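3.2 Materials and sorting of units

The second stage of the study concerned what happens to office desktop computers between the day they are withdrawn from a desk and the day they are sold, stripped or shredded. Earlier work on the subject has mostly relied on weighbridge records, which treat a computer as a mass of mixed metal and plastic and say little about its reuse value. In the present study the unit of analysis is the single machine, identified by its asset tag and followed through the depot until it leaves in whole or in part.

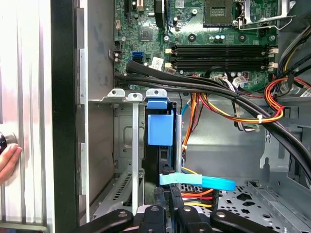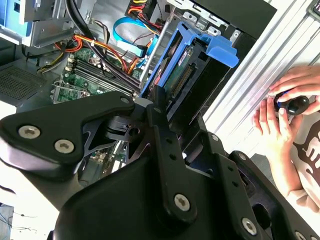 Figure 2. Open desktop computers. First image: motherboard with empty CPU socket and four memory slots. Second image: open side of a tower, with a person's hands at right. Photographs: Larasati Latuheru, Parkura depot.

Units reached the Parkura depot from two sources. The first was the Brudent office fleet, which was retired on a fixed cycle of 5 years regardless of condition. The second was the Naltia collection scheme, under which small businesses could leave equipment at a counter without charge. The two streams were kept on separate shelving and were not combined at any point in the analysis. Across both streams, 240 units met the entry conditions: a desktop case with a removable side panel, a legible asset tag or serial number, and no sign of fire or flood damage. Laptops, all-in-one machines and rack servers were excluded.

Each unit was given a paper record at intake. The record held the source, the date of manufacture where one could be found on the case or the board, the presence or absence of the processor, memory and storage drive, and the condition of the sockets and slots. Parts were often missing on arrival. In the Brudent stream storage drives had been taken out before transport under the company's data policy, while in the Naltia stream the previous owners had removed parts for their own use, and the pattern of missing parts was therefore much less regular. A unit without its processor was still treated as complete for the purpose of board grading, provided that the socket contacts could be inspected.

Boards were graded on a three-point scale. Grade A was given to boards with clean contacts, unbroken latches on all memory slots and no swelling or leakage at the capacitors. Grade B allowed one broken latch or light corrosion on a rear port. All other boards were graded C and were sent to the materials stream without electrical testing. Grading was done by eye under a bench lamp, with a hand lens used for the socket contacts. Two graders worked independently, and where they differed the lower grade was recorded. The choice of the lower grade is conservative and will tend to understate the share of boards fit for reuse.

Boards graded A or B were then fitted with a known good processor, memory module and power supply and run through the start-up test described by Nasution in the first stage of the project (see Section 2.4). A board passed if it completed the test on two attempts out of three. The same reference parts were used for the whole series, apart from the power supply, which failed in December and was replaced by one of the same rating. Boards tested before the replacement were not tested again.

Labour was recorded in minutes for each unit, from the removal of the side panel to the placing of the last part in its bin. Time spent looking for tools, moving pallets or answering the telephone was left out. This was done so that the figures could be compared with those of the Kwok trial, where the same rule had been applied, but it means that the labour costs given in Section 4 are lower than those a working depot would meet. A correction is offered in the appendix for readers who wish to apply it.

The value of recovered parts was taken from the depot's own sales ledger and not from list prices. Where a part had not sold within 6 months it was given its scrap value. Memory modules were sold in mixed lots, and the price of a lot was divided equally among the modules in it, with no adjustment for capacity. The ledger was closed for the purposes of the study on January 16, 2019, and sales made after that point have been disregarded.

Two limits of the method should be noted. The asset tags in the Naltia stream were of several kinds, and the age of some machines had to be judged from the board revision alone. The grading scale also takes no account of demand, so that a sound board of an old socket type is graded no differently from one for which buyers can readily be found. Both points are taken up again in the discussion of resale prices in Section 5.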